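Raltorari Cup trophy starts its 42-stop tour, and I get to ride along

Last updated: Monday, July 4, 2022

ZELTPORT - I've been press officer for the Raltorari Cup long enough to know the trophy tour is my favorite part of the season, so forgive me if I sound a little giddy! The cup left Canel Stadium this morning and it'll visit 42 clubs, schools and town halls before the soccer tournament kicks off in December.

Our first stop is Kamath, where 400 free photo passes went out last week. They were gone by lunchtime (sorry to everybody who emailed me after that). We're holding back 1,000 more for the Zeltport weekend, and you can pick those up at the stadium box office with any season ticket.

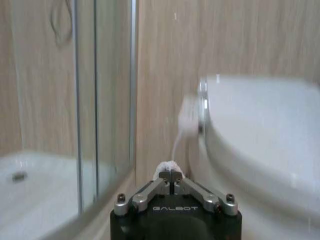 A small bathroom with a white toilet.

Former captain Subbarao Achari is traveling with us for the first leg. "I lifted this thing once and I was too tired to look at it," he told me. "Now I want a proper look."

Tournament director Ashwin Menon is just as excited, and he's asked me to remind clubs that the draw for the group stage will be streamed free on our site. Last season's final drew 2,430 people, and Ashwin would love to beat that.

If your club wants a visit and hasn't heard from us yet, drop me a line at the press office. We still have a couple of open afternoons near the end of the tour, and I'd hate to see them go to waste. Players under 12 get to stand at the front of the photo line.

Shares: 36
Comments: 5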